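I gave up supermarket bread in November, mostly out of spite. The sliced loaf I'd bought for years had gone up again, and one Thursday I stood in the aisle at Grollwood and thought, right, I can do this myself. Reader, I could not. My first loaf was so dense that my neighbour Ruairi Paterson asked if he could keep it for the shed door (he did, too, and it's still there).

So I did what anyone does and rang someone who knows better. Fiona MacLeish has run the bakery in Waltau for 18 years and starts work at an hour I'd call night. She let me come in and get in the way, on the condition that I tied my hair back and didn't touch the oven.

## Starting at ten past three

I'd pictured something peaceful - warm light, flour in the air, a radio on low. The radio was at full blast. Lewis Dunbar, who shapes the loaves, sings along to everything and knows the words to none of it, and between them they get 430 loaves out before the shop opens.

What I wanted was a secret. Fiona's answer was that I was rushing, and that my kitchen was too cold. "You're going by the recipe," she said. "Go by the dough." She leaves her sourdough for 24 hours in the back room, and if it isn't ready then, it gets longer. I'd been giving mine an hour and a half next to a window that doesn't shut. 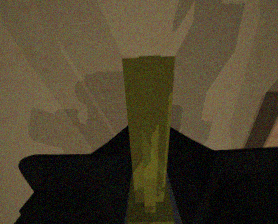 ## Back in my own kitchen

I moved the bowl to the airing cupboard, where it sat among the pillowcases, and I left it alone all night. Well, I looked twice. By morning it had doubled and gone wobbly on top, and I was so pleased that I sent a photo to my sister, Skye Kerr, who replied with one question mark.

The loaf itself was lopsided and a bit pale underneath. But it had holes in it! Proper ones, that the butter fell through. I took half next door and Ruairi ate it standing up on the step, then asked if there was any more going.

I've baked every week since, and I still buy a sliced white for toast.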